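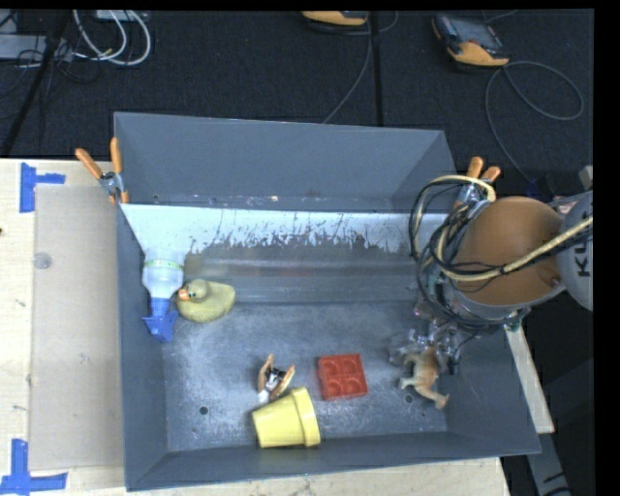
Workshop notebook, Ustthorpe site
December, morning entry
Entered by F. Yupanqui

Subject: sorting of miscellaneous items and condition of the grey bin

The purpose of the morning was to reduce the number of items held without a shelf location. The bench had become a general deposit for articles returned from the Montoya room, and S. Espinoza had asked that the matter be settled before the year-end stock check.

Items in the bin at the start of the session included a spray bottle with a blue trigger head, a toy duck, a small spring clamp with orange-brown handles, a yellow plastic flowerpot and a red block. None of these carried a location label. The following was agreed with T. Huanca.

Spray bottle. To be emptied, rinsed and kept with the cleaning supplies under the sink. The contents could not be confirmed from the log. Any bottle without a written label is to be treated as unknown and may not be topped up. R. Kakakhel will print labels on the water-resistant stock; the paper ones last about a week.

Spring clamp. To go back on the clamp rail. The rail is currently arranged by jaw opening, although the two pegs nearest the door have been used for tape. The tape should be moved to the drawer below.

Flowerpot. Proposed for the window shelf, where it may hold pencils and the short rulers. T. Kırmızıgül would prefer that it go to the planting trays on the upper floor. Left open. It is to stay on the window shelf until he has measured the trays.

Duck and block. Both to the toy and shapes crate, second shelf. The crate list still shows the old Grullik numbering and must be rewritten. I have started a new list on the back of the old one and have reached item 13. The remaining entries are soft items and can be done by anyone with a free half hour.

Condition of the bin

The floor of the bin is scuffed, with pale, chalky scratches that are heaviest toward the left and the front. The bright strip at the base of the back panel is also worn, with a ragged lower edge and dark scratches across it. I rubbed one small patch of the floor with a damp cloth and a little dish soap for 5 minutes. Some of the chalky material came away on the cloth. The marks underneath remained and could be felt with a fingernail.

T. Huanca suggested a melamine sponge. I would advise against using it on the whole floor until a corner has been tried and left overnight. The last bin treated in that manner (the Jiltitz one) came out with a shiny patch that showed every later mark.

The two small round holes in the floor are to be left open. An earlier note in this book proposed taping them over. Tape collects grit at its edges and was a nuisance to remove from the other bin. Small hardware should be kept in a lidded tub when it is placed in this bin, and washers in particular.

Supplies

Labels, water-resistant: almost 300 on the roll, sufficient for the present.
Dish soap: low. Added to the order sheet.
Cloths: 15 clean, in the left cupboard. Used cloths go in the bag on the hook and are not to be returned to the cupboard.

Outstanding

Label for the spray bottle (Kakakhel)
Decision on the flowerpot (Kırmızıgül)
Crate list from item 14 onward
Sponge trial, back corner only, result to be entered here with initials
Tape to be cleared from the clamp pegs

S. Espinoza has the key to the supply cupboard until the afternoon. Please ask him for it directly and sign the sheet on the inside of the door.

F.Y.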